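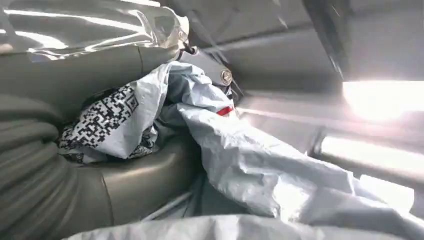 Are silver snack and coffee bags accepted in household recycling?

Posted by Drita Tomić in Waste and Recycling, Dimham residents

I am responsible for the recycling station in a residential building of 19 apartments in Dimham. Several residents place shiny silver bags, chiefly from chips and ground coffee, in the mixed recycling bin. In November our bin was left at the curb with a contamination notice attached. The notice did not state which item had caused the refusal. I would appreciate guidance on whether such bags are accepted and, if they are not, where they should be placed.

Mattes Kleinschmidt

Silver bags of this type are generally made of plastic film with a very thin layer of metal bonded to it. The layers cannot be separated by ordinary sorting equipment, and most curbside programs therefore exclude them. Unless your hauler has confirmed otherwise in writing, residents should place them in the general trash.

A simple test may be posted at the station. Crumple the empty bag in one hand and release it. Household aluminum foil will remain in a ball, whereas plastic film will usually spring open. Clean foil is accepted in many programs, but please consult your local list before advising residents.

With regard to the notice, you are entitled to ask the hauler for the reason. Have the building address and the number printed on the bin available when you call.

Nodidar

Our building in Stiltton had the same problem. Trash, always. We put up a sign and it helped for a while.

lazarevic_unit5

The grocery store on Lazarević Street has a drop-off box for plastic bags. I believe it takes these also, but I have not asked.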